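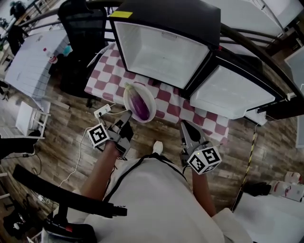
Berinjela no prato, toalha xadrez.

Comecei a salgar berinjela por causa da minha avó e parei por preguiça. Voltei em novembro, depois de estragar duas travessas seguidas, e resolvi anotar o que faço agora, que já me perguntaram mais de uma vez nos comentários.

A berinjela que compro é a comprida, na banca do Uthai Somboon, no fim da feira. Ele separa as mais firmes se a gente chega cedo. Prefiro as de casca lisa e cabo ainda verde. Quando o cabo está marrom e seco, a polpa costuma vir cheia de semente escura, e aí não há sal que tire o amargor. As grandes demais também evito. Da última vez levei 4, que deram 562 gramas já sem as pontas. Para duas pessoas sobra.

Corto em rodelas da grossura de um dedo, com casca. Espalho numa peneira, salgo dos dois lados e deixo 26 minutos. O número é esse porque é a duração de um programa de rádio que escuto na cozinha, e nunca me dei ao trabalho de testar outro. Depois passo água rápido e seco com pano, apertando bem. Secar mal foi o que estragou as duas travessas: a berinjela cozinhou no próprio vapor e ficou cinza.

Para assar, forno bem quente, assadeira já aquecida lá dentro, azeite nas rodelas e não na assadeira. Viro uma vez só. Na grelha fica melhor, mas a minha é uma Hunard velha que esquenta de um lado e do outro não, então só uso quando tenho paciência para ficar trocando as rodelas de lugar.

O tempero varia. O mais comum aqui em casa é alho picado, vinagre de vinho tinto, orégano e um pouco de pimenta calabresa, tudo por cima com a berinjela ainda quente. Vai para um pote fechado e fica na geladeira de um dia para o outro. No dia seguinte está muito melhor do que na hora. Já tentei com vinagre de arroz e não gostei. Com limão fica bom, mas tem que comer logo.

Uma leitora perguntou se dá para congelar. Eu congelo só a polpa assada inteira e amassada, para fazer pasta depois com tahine. Em rodelas, descongela mole e solta água.

Outra pergunta foi sobre guardar crua. Na minha geladeira ela começa a ficar com manchas fundas na casca em poucos dias, principalmente se encosta no fundo. Deixo na fruteira, longe das bananas, e uso logo. Se murchar um pouco, vai para a panela com tomate e cebola, onde ninguém percebe.

Na próxima postagem passo a receita da caponata, que leva aipo e alcaparra e que ainda estou acertando. A última versão ficou doce demais. Vou cortar o açúcar pela metade e ver.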